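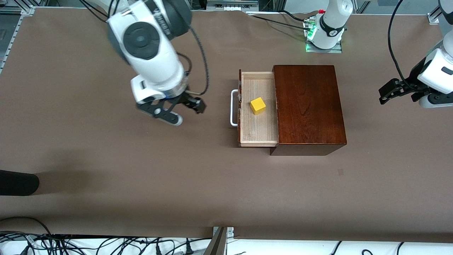 Home Shop Floor Tools Storage Archive

Workshop Tips: Taking Over as Lead Hand

These notes apply to a small shop with one lead and up to five people on the benches. They were first written for the Hestaro joinery shop and later revised for the Omik site, where the layout is different but the problems are much the same.

Handover

Allow 28 working days for a handover between leads. During the first half, the outgoing lead assigns the work and the incoming lead keeps the job log. Swap for the second half. Do not share the assigning between two people on the same day – benches will get two sets of priorities and follow the closer one.

Ask for the open job list in writing. Each line should carry the job number, the person holding it, the next operation and the date promised. A line with no person against it goes to the lead until it is reassigned.

Morning briefing

Hold it at 7:10 a.m., standing, at the same bench every day. Five minutes is enough. Order of items:

1. Machines out of service
2. Jobs due today
3. Jobs waiting on material
4. Who is covering the saw

Questions that concern only one bench are taken afterward at that bench. Read the job numbers aloud even if everyone has the sheet.

Delegating

Hand over a complete operation with a stated tolerance and a stopping point. "Cut and dry-fit the carcass, stop before glue" can be checked. "Get started on the carcass" cannot. With a new hand, set the first check early, at the first part cut, and the second at dry fit. Experienced hands need only the second.

If a part is wrong, correct the setup before discussing the part. Keep the talk at the machine and keep it short. Repeated faults go in the log under the operation, with no name beside them.

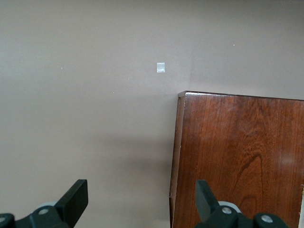 Hours and workload

Add up bench hours at the end of each month. The Omik shop logged 3,075 bench hours between February and the summer shutdown, and almost 122 of those were spent looking for jigs or waiting for a clamp rack to come free. Labeling the jigs by job family and buying a second rack dealt with most of it.

Plan the lead's own bench time at half a day or less. A lead who is gluing up cannot leave the work when a machine stops, so schedule glue-ups for someone else.

Recognition

Record good work in the same log as the faults, and do it the same day. State the job and what was done: "Manninen cabinet order, drawer runners fitted without rework." Read these entries out at the next briefing, after the machine list.

Review the log every two months and carry open items forward to a new page. Old pages stay in the binder.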